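Workshop notebook, Wed 6 February

Stapler day. I have been putting this off since July, when the drawer under the front counter stopped closing, and today it rained too hard to do the gutters, so out they all came.

For anyone reading this who wasn't in the shop: we have 14 staplers that belong to the class kits, and then the strays, which nobody admits to bringing in. The kits are the ones that matter. Unnur Vestergaard has the booklet-making group starting again and they go through staples like you would not believe (last session it was 900 in one afternoon, and a good few of those ended up bent double on the floor). So the aim for today was to get every kit stapler opened, cleaned out, filled and tested on a real booklet, and to throw out anything that can't be trusted with a beginner.

Started on the bench. That lasted maybe ten minutes. The bench has the guillotine at one end and Muammer's glue press at the other, and every time I opened a stapler the pusher spring flicked something into the gap behind the vise. I lost one spring completely and fished another out with a ruler. Then I moved everything down onto the floor, which is hard on the knees but at least nothing can fall off it. The flip side is that the floor is terrazzo with all those gray and rusty flecks, and a dropped staple disappears into it like a fish into gravel. I went over it with the magnet from the sewing box at the end and got a surprising amount back, some of it definitely not from today.

Method, so that I do it the same way next time:

Flip it open all the way. Take out whatever staples are left in the channel and look at them before putting them anywhere. If they're straight and all one strip, they go in the box for reuse. If it's a mess of short bits, bin. Run the dry toothbrush down the channel, front to back. Push the follower back by hand and let it come forward slowly, and feel for the spot where it catches. If it catches, brush again. A drop of the Anness sewing machine oil on the hinge, wipe it, wipe it again. No oil in the channel! I did that two years ago and we had little oily dots on the fold of every booklet, and Priit still brings it up.

The pastel ones are the newer batch and they're nicer to work on than I expected. I'd been rude about them when they arrived because they look like something from a candy store, but they open wide and you can get a brush right in. The pink and white one was already loaded when I got to it, so all it needed was a brush around the spring and the hinge. The blue-gray one I opened up beside it to compare, mostly to see whether the insides are the same. They aren't, not quite. I had half a plan to make one good stapler out of two bad ones by swapping springs, and I've dropped that plan.

Spare strips are in the pink tray for now. I know, I know, it was supposed to be for pens.

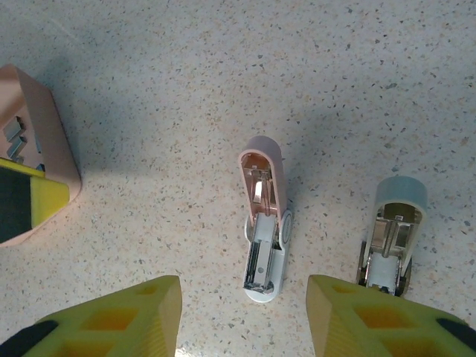 Bülent Baysal thinks I'm wasting my time with the brush, and he said so from the doorway with his coat still on. In his view most jams have nothing to do with dirt. People load two half strips end to end, the join sits a hair crooked, and the first staple across the join folds over and blocks the mouth. Clean it all you like, he says, it'll jam again on the same join. His fix is to load full strips only and keep the half strips for tacking things to the corkboard, where it doesn't matter.

I didn't want him to be right so I tried it. Took one of the kit staplers that had just passed, pulled the strip, broke it in half and put both halves back in a bit carelessly, the way one of Unnur's group would. Jammed on the join, second attempt. Did it again with the halves pressed down flat and square with a fingernail, and it went through without trouble. So he's mostly right, and the brush still stays, as two of the older ones had actual paper fluff packed in behind the follower and I don't see how a full strip would fix that.

New rule then, and I'll put it on a card inside the kit lid: full strips only, half strips to the corkboard jar. Bülent, if you're reading this, the jar is the old Nirden mustard jar and it's on the shelf over the sink.

Test results. I folded a stack of scrap and stapled each one through four sheets, then eight, then twelve plus a cover. Nearly all of them are fine at four. At eight the small ones start to need a proper push, with the heel of your hand and not just your fingers. At twelve plus cover you can forget it with the small ones, the legs come through but don't close, and you get two little claws waiting for somebody's thumb. Anything that thick goes to the long-arm on the bench. I'd like that written on the card too, if it fits.

Three failed. One has a bent anvil plate, so the legs go off to one side whatever you do. One has lost its hinge pin and was being held together by good will and a paper clip (whose idea was that?). The third works perfectly for six or seven staples and then gives you a blank, regular as anything. I had it apart twice and can't see why. Derek Ellwood wants to have a look at it before it goes, so it's in a bag on his hook with a note. Please don't put it back in a kit just because it seems to work!

Supplies. We're down to 600 staples in the cupboard, all of them the standard size, which is fine for a week and not fine after that. Rement still has the small boxes but the last lot from them felt soft to me, they buckle in the heavier cover stock. I'd sooner go back to Rawat, who are slower but the strips come out of the box in one piece. I'll ask Priit Paulauskas to add it to his order on his next run, together with a new toothbrush, because I used the one from the tea shelf and it can't go back there.

Oh, and the size thing. In the bottom of the drawer I found a whole layer of loose strips in at least two widths, all mixed. They look the same until you lay them side by side. The narrow ones will sit in a standard channel quite happily and then tip over sideways when the follower pushes them, and I'd bet that's where some of our mystery jams came from. I've sorted what I could be bothered to sort and taped the rest up in an envelope marked NARROW, DO NOT USE IN KITS. If somebody owns a tiny stapler and wants them, help yourself.

Muammer Ekinci asked over lunch why we don't just sew everything. Fair question, and for the thicker booklets I think we should, but you can't get a room of first-timers through pamphlet stitch and a cover in one evening. They want to go home with a finished thing. Staples get them there, and then the ones who come back can learn to sew.

Still to do:

Write the card (full strips, nothing over eight sheets in the small ones, no oil in the channel).

Sand the drawer runner. It closes now that it's half empty, but it still drags on the left.

Find something else for the pens.

Check the long-arm. I only gave it one test booklet and the throat gauge has slipped again, it was reading 17 when the ruler said otherwise. Needs the little screw tightened, and the little screwdriver is at Derek's.

Knees sore. Bringing a cushion next time.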